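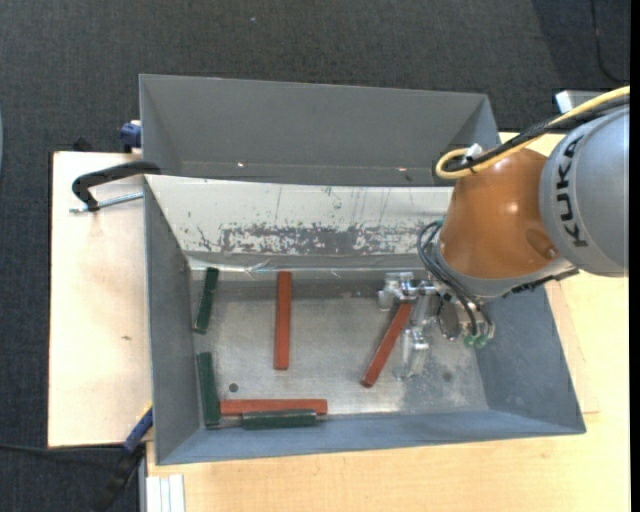

KUKA arm and gripper at the front bin, red and green bars on the bin floor, second bin behind.

Home Projects Gallery Build notes Meeting times Contact

Fallow: bin-to-bin transfer

Fallow is the second-year project of the Ulent robotics club. The task is to move bars one at a time from the front bin to the rear bin, with no person touching the bars between the start and the end of a run. Once the front bin is clear the program swaps the two bins in software and works the other way. The name comes from the rest period in the first version of the program, when one bin was left alone while the other was in use.

The gallery page covers the station itself. Code, wiring lists and the log sheets are under Build notes. Text by Chie Sekiguchi, program lead. Corrections from Pacita Umali, who looks after the tooling.

Bars

There are two colours, reddish-brown and dark green. Colour has no effect on the pick. It is recorded with each attempt so that we can check whether one is found less reliably than the other. So far green is missed more often, mostly in the corners where the bin wall puts the floor in shade. We have not settled whether the cause is the colour or the shade. The next set of runs will put red bars in the same corners.

Bars are tipped in by hand at the start of a session and are not straightened. A bar may end up along a wall, across the middle, or against another bar. Bars lying side by side or overlapping are the hardest case, as the finger that goes down between them needs clearance it does not have. The present rule is to leave a touching pair until last, then push the outer bar with a closed gripper before trying to pick it.

Gripper

The gripper hangs under the wrist and its body is made of machined blocks. Pacita reworked the finger mounts in June after the first pair proved too wide to get close to the side walls. Finger travel is set in the program and checked at the start of each session against a spare bar.

The fingers approach across the narrow side of the bar. The program works out the angle of the bar, turns the wrist to match and comes down in a straight line. If the angle would put the gripper body into a wall, the pose is turned by half a revolution and tried again. If both poses fail, the bar is skipped and logged as blocked.

Hoses and cables

The yellow cable and the black bundle run together above the arm, with a loop left near the orange segment. Length of the loop was found by trial. With too little slack the bundle pulled tight at the far left of the bin. With too much it hung down and brushed the wall on the return move.

The black hoses at the wrist limit rotation more than the arm does. Wrist turn is capped in software well short of the joint limit, and any pose beyond the cap is treated as blocked. Check the green fittings at the tool by hand before the first run of the day.

Bins

Both bins are open and grey with sloping walls. The slope helps, as a bar that lands on a wall generally slides to the floor. The drawback is that the usable floor is smaller than the opening suggests, and new members tend to measure the wrong one. Use floor dimensions in the config file.

The front bin has had most of the work. Its floor is scratched and the pale back panel is flaking along the lower part. Bright patches on the floor were read as bars in early runs, and a minimum length test was added to the detection step to throw them out. The test also throws out a bar if most of it is hidden under another one. This is accepted, as the bar on top gets picked first and the lower one is found on the next pass.

Clamps are fitted at the left side of the bins. They must be checked before every session. A bin that moves by a few millimetres will not stop the program, but the rim heights go wrong and so do the approach paths. After any clamp is loosened, the corner touch-off has to be repeated for both bins.

Run limits

A session is 400 attempts or until the end of club time, whichever comes first. The program pauses after every 186 attempts for a gripper check, a number left over from an early test that was never changed. Log files are closed at each pause, so a power cut costs one block at most. We have more than 1000 attempts on file from the present fingers.

An attempt counts as good only if the bar ends up in the other bin. Picked and dropped on the way is a fail. Two bars picked at once is also a fail, even when both arrive.

Still to do

Slow the final part of the approach for bars close to the front wall. Rewrite the push move so it picks its own direction. Move the settings out of the Nigatu script and into the shared config. Print a new touch-off sheet, the one on the Faller Room door has the old bin numbers on it.

Comments (4)

tmorrow: Do you reset the joint positions between picks or go straight from the drop to the next approach?

Chie Sekiguchi: Straight to a point above the centre of the pick bin, then to the approach. Going home each time made the cycle much longer and did nothing for the pick rate.

garagebench: We had the same trouble with worn metal being picked up as parts. A matte mat on the bin floor fixed it for us, though the fingers caught the edge of the mat now and then.

Pacita Umali: We tried a mat in the rear bin. It lifted at one corner and the touch-off height was never the same twice. Might try again with it glued down. What thickness did you use?

Previous Next Back to gallery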